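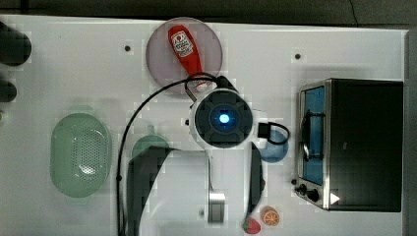 Play kitchen table from overhead, ketchup on the plate.

Teleop or hand guiding for a messy kitchen table?
General discussion – Teaching by demonstration

hsabbagh
Hello everyone! I've been reading this board since May and finally have something worth asking. I'm Hiba Sabbagh, I run the demo sessions for our little group in Tendesbridge, and we are trying to teach our arm a set of tidy-up tasks on a pretend kitchen table. You can see the sort of thing in the picture: plate, ketchup bottle, colander, toaster oven, some toy food. The first task is simply "take the ketchup off the plate and stand it up beside the oven," and later on we want the strawberry and the orange slice to go into the colander.

So far we have 109 demonstrations, all done by remote control with a leader arm that the person holds at a desk next to the table. My partner on the project would like to throw that out and teach by hand instead – grab the arm, walk it through the motion, record the joints. He says his hand-guided runs are smoother, and I have to admit they look lovely when you play them back. Mine look like someone parking a truck. But I have a nagging feeling we'd be giving something up, and I can't put it into words well enough to win the argument over lunch. What do you all do?

olive_crate
Welcome, Hiba! What a nice busy table. I've done both over the years and my vote is to stay with remote control for this one. When you guide the arm by hand, your own hands and sleeves end up in the overhead view in every single run, and then when the robot is on its own they're gone. If your policy learns from the camera, that is a big change to spring on it. There are ways around it (you can replay the recorded joints with the person out of the way and film that), but then the objects have to go back to exactly where they were, and with toy strawberries that roll, good luck to you.

The other thing is that by hand you feel everything. You'll nudge the bottle a hair to the left because your wrist told you to, and the robot has no wrist to tell it. With the leader arm you're working closer to what the robot has to work with.

fornden_pete
I'm going to disagree with olive_crate a little, in a friendly way. We taught a packing station here in Fornden almost entirely by hand, and I'd do it again tomorrow. The replay trick isn't as bad as it's being made out to be. We put small pencil marks on the table, set everything back on the marks and replayed. It took a bit of patience, but a new person could give a decent demonstration within the first hour, and with the leader arm it took us most of a week before anybody stopped overshooting. Bad demonstrations cost you too! If half of the 109 are somebody hunting around for the bottle cap, the robot will learn to hunt around as well, very faithfully.

Can I ask how you're grabbing the ketchup? With it lying slantwise over the plate like that, I'd want to close on the body and leave the cap end alone.

hsabbagh
Thank you both, this is already more help than I hoped for. Pete, we've been inconsistent about the grasp and I think that's a fair catch. I take it by the body, about the middle. My partner likes to take it near the cap, and he turns the wrist first. So we have two styles mixed together in one folder, and now that I write it down I'm a bit embarrassed.

numport_lab_rat
Don't be embarrassed, we had four styles. Pick one, write it on a card, tape the card to the desk. I wouldn't delete the other set, just move it into its own folder and train without it first. You can always add it back and see whether it hurts.

On the main question, I'm with olive_crate for anything where the camera matters. One more point in favor of remote control is the gripper. In hand guiding you've got both hands on the arm and then you need a third one to open and close the fingers. We tried a foot pedal. We do not talk about the foot pedal.

fornden_pete
The foot pedal is fine if you put it on a rubber mat! But all right, I'll give you the sleeves.

salameh_bench
Coming at this from the boring side. Whichever way you go, have a look at that black cable running over the plate and down the left side of the gripper. In my experience a cable that swings freely will catch on a rim sooner or later, and it also covers up a piece of the very plate you want the policy to look at. At Salameh we clipped ours in close to the arm and left just enough slack for the wrist to turn. Do it before you record any more, though, so the view stays the same from then on.

I'd also think about the green cup or bowl and the round blue thing sitting so close in beside the gripper. For a first task that's a lot of clutter. Start with the bottle and the plate by themselves, get that going, then bring the neighbors back a few at a time.

olive_crate
Agree on the cable, not so sure on the clutter. If the finished robot has to work on a crowded table, I'd have the crowd there from the start and move it around between runs. We started clean once and the arm fell to pieces the first time a bowl showed up. It cost us a second round of recording, and I was the one doing the recording, so I may be a little sore about it still.

salameh_bench
Fair enough, though I'd want to see it do the easy version once before I asked anybody to sit through 500 of the hard one.

hsabbagh
500! Is that really the number people are aiming at?

numport_lab_rat
For one task, with objects moving around, we stopped somewhere near there, but it was already doing all right well before that. I'd train on what you have from one style, watch where it fails, and record more of exactly those spots. If it always misses when the bottle points up toward the far left, give it a couple dozen like that.

hsabbagh
Okay, here's what I'm going to take back to lunch. We stay with the leader arm, we agree on the body grasp, and we clip the cable before anybody touches anything. I'm going to leave the colander and the toaster oven where they are, because they're a nuisance to move, and shuffle the small things between runs. My partner gets to do the hand-guided version for the oven door later on, since it's one long smooth pull and he's so fond of smooth.

fornden_pete
Oh, good, the door is a lovely one to teach by hand. You can feel the hinge tell you where to go. Tell him to go slower than he thinks he should, and keep the wrist loose. Please post how the first training run comes out, even if it's dreadful.

hsabbagh
I will! Cable clips are ordered.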